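Accueil Ateliers Meubles de rangement Entretien Contact

Contrôle d'une armoire ancienne avant remise en service : liste commentée

14 octobre 2024, par Mohcine Shawky
Temps de lecture : 3 min

La liste ci-dessous sert au dépôt Benby pour toutes les armoires, bonnetières et buffets à deux corps qui repartent chez un particulier ou dans une chambre d'hôtes. Elle a été revue en juin, après plusieurs retours sur des portes qui frottaient une fois le meuble remonté. Les commentaires sont ceux de la dernière armoire passée en contrôle, fiche 435 : noyer, deux portes, corniche chantournée, traverse basse sculptée, provenance Salazar.

Chaque point reçoit l'une des mentions suivantes : conforme, à reprendre, sans objet. Un meuble qui garde une seule mention « à reprendre » dans les parties 1 ou 2 ne sort pas. Pour les autres parties, on peut livrer avec une réserve écrite, signée par le client.

1. Stabilité et assise

1.1 Les quatre pieds portent au sol, meuble vide, portes fermées.
Conforme. Une cale en noyer a été ajoutée sous le pied arrière gauche. Elle est collée, non clouée. Vérifier qu'elle figure sur la fiche.

1.2 Les quatre pieds portent au sol, portes ouvertes à angle droit.
Conforme. C'est le contrôle qui compte le plus sur les armoires hautes : les portes sont lourdes et tirent le meuble vers l'avant.

1.3 Pas de basculement quand on tire sur le haut d'un montant.
À reprendre. Léger mouvement vers l'avant avec les deux portes ouvertes. Prévoir une fixation murale par patte discrète, vissée dans la traverse arrière et jamais dans la corniche.

1.4 Bouts de pieds sains, sans partie spongieuse.
Conforme. Pied avant droit enté anciennement, l'enture est serrée. Sondé au poinçon sur toute la hauteur.

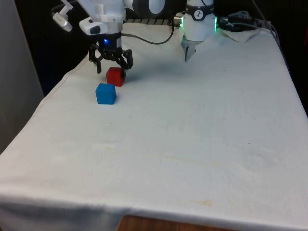 Pince noire à deux doigts, cube rouge, nappe blanche.

2. Structure et assemblages

2.1 Chevilles présentes et bien enfoncées.
À reprendre. Deux chevilles manquent côté droit, en haut. Elles sont à refaire en bois fendu, légèrement coniques. Pas de tourillon du commerce, il tourne dans le trou au bout d'une saison.

2.2 Tenons sans jeu dans les mortaises.
Conforme, sauf la traverse haute arrière, qui prend un peu de jeu quand on pousse sur le côté. Le jeu disparaît une fois les chevilles resserrées. À contrôler de nouveau après la reprise du point 2.1.

2.3 Panneaux libres dans leurs rainures.
Conforme. Un panneau doit pouvoir bouger. Sur un autre meuble du même lot, quelqu'un avait mis de la colle dans les rainures et le panneau s'était fendu dans sa longueur. Signaler toute trace de colle blanche.

2.4 Fond en place, planches fixées, pas de pointe qui dépasse vers l'intérieur.
À reprendre. Trois pointes dépassent derrière l'étagère du milieu. Les chasser et reboucher. Le linge s'y accroche et l'on s'y blesse la main.

2.5 Corniche posée à fond sur ses taquets.
Conforme. La corniche se pose à deux personnes, avec un escabeau de chaque côté. Elle n'est pas fixée : l'indiquer sur l'étiquette de livraison.

3. Portes, ferrures et serrure

3.1 Les portes s'ouvrent et se ferment sans frotter.
Porte gauche conforme. Porte droite à reprendre : elle touche la traverse basse sur la moitié de sa largeur. Ne pas raboter avant d'avoir mis le meuble de niveau. Dans la plupart des cas une rondelle de laiton sur le gond suffit.

3.2 Fiches et gonds : pas de fissure, pas de vis moderne visible.
Conforme. Fiches en fer d'origine, avec un peu de rouille sous le vase de la fiche basse gauche. Brossage doux et cire, pas d'huile, elle tache le noyer.

3.3 La serrure fonctionne, clé présente.
Conforme. La clé est une copie faite par Leltard. Elle accroche au premier tour si on ne la pousse pas jusqu'au fond. Prévenir le client et lui montrer le geste.

3.4 Entrée de serrure fixée, bords non coupants.
Conforme. Une pointe remplacée en haut.

3.5 Crochet intérieur de la porte dormante.
Sans objet. Le meuble est équipé d'un verrou plat, qui coulisse bien.

4. Insectes et humidité

4.1 Absence de vermoulure active.
Conforme avec surveillance. Trous anciens sur l'aubier des montants arrière, bords sombres, pas de sciure. Une feuille de papier blanc a été laissée sous le meuble pendant 60 jours et relevée propre. On garde cette durée pour tous les meubles qui arrivent d'une grange ou d'une cave.

4.2 Traitement appliqué, date et produit notés.
À reprendre. Le produit est noté, la date manque. Sans date, la ligne est considérée comme vide.

4.3 Pas d'auréole ni de moisissure sur le fond.
Conforme. Auréole ancienne en bas à gauche, sèche au toucher, sans odeur. Photographier le fond avant le départ — les clients la découvrent souvent en poussant le meuble contre le mur, et la discussion est plus simple quand la fiche en parle déjà.

4.4 Intérieur aéré, sans odeur forte.
Conforme. Portes laissées entrouvertes pendant le stockage. Ne pas mettre de sachet parfumé avant le contrôle, il masque tout. 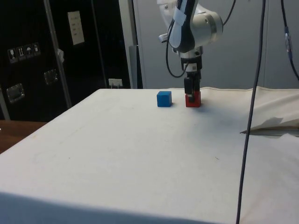 5. Étagères et aménagement intérieur

5.1 Tasseaux solides, vissés ou chevillés, de même hauteur des deux côtés.
Conforme. Les tasseaux du bas ont été refaits en hêtre. La différence de teinte est acceptée, elle se voit peu.

5.2 Étagères planes, sans flèche.
À reprendre pour l'étagère du haut. Elle a pris du creux au milieu. La retourner, puis la contrôler après une semaine de charge. Si le creux reste, ajouter un tasseau au fond.

5.3 Portée entre appuis.
La limite retenue au dépôt est de 900 mm pour une étagère en bois tendre sans appui intermédiaire. L'armoire est au-dessous. Pour les buffets larges, mesurer chaque niveau, les portées ne sont pas toujours les mêmes en haut et en bas.

5.4 Tringle, si le meuble en a reçu une.
Sans objet. Le client a demandé une tringle, nous l'avons déconseillée : la profondeur ne permet pas de suspendre un cintre dans le bon sens. Il reste la solution des patères sur le fond, à voir avec lui.

5.5 Tiroirs intérieurs.
Conforme. Le tiroir gauche coulisse moins bien que le droit. Un peu de cire sèche sur les coulisseaux, puis nouvel essai chargé.

6. Surface et finition

6.1 Pas d'écharde ni d'arête vive à hauteur de main.
Conforme après ponçage léger sur le chant de la porte droite.

6.2 Cire régulière, non collante.
À reprendre sur la corniche. La cire a été posée trop épaisse dans les moulures, elle retient la poussière. Retirer l'excédent à la brosse de chiendent, sans solvant, et relustrer.

6.3 Sculptures : pas d'éclat récent, pas de partie mobile.
Conforme. Une feuille est manquante sur la traverse basse, perte ancienne, patinée. On ne refait pas. Le client en est informé.

6.4 Retouches de teinte notées.
Conforme. Retouche au brou de noix autour de la serrure et sur l'enture du pied.

7. Démontage, transport, remontage

7.1 Repères lisibles sur chaque pièce.
Conforme. Les anciens repères en chiffres romains sont gravés au ciseau, on ne les double pas au feutre. S'ils sont illisibles, utiliser un ruban de papier collé à l'intérieur.

7.2 Clavettes et chevilles de démontage rangées dans un sachet fixé à la traverse arrière.
À reprendre. Le sachet était dans un tiroir. Il faut qu'il voyage avec la traverse.

7.3 Portes transportées à plat ou sur chant, protégées entre elles.
À contrôler au chargement. Couverture épaisse entre les deux, aucune sangle directement sur les moulures.

7.4 Hauteur du passage relevée chez le client, escalier compris.
Conforme. Le dernier palier est serré, les montants passent seulement couchés. La corniche devra être montée en premier et posée dans la chambre avant le reste.

7.5 Mise de niveau sur place, puis reprise des points 1.1, 1.2 et 3.1.
À faire à la livraison. Ces contrôles sont obligatoires chez le client, même si tout était conforme au dépôt. Un sol en tomettes n'est jamais plan.

Suite donnée

Points bloquants : 1.3, 2.1, 2.4. Les chevilles passent en premier, puis les pointes du fond, puis la patte murale, qui sera fournie avec ses vis et posée à la livraison après sondage du mur. Les points 3.1, 4.2, 5.2, 6.2 et 7.2 sont traités dans la même journée d'atelier. Nouveau passage de la fiche complète ensuite, depuis le point 1.1, par une personne qui n'a pas travaillé sur le meuble. L'exemplaire signé est glissé dans la pochette de la clé, le double reste au dépôt.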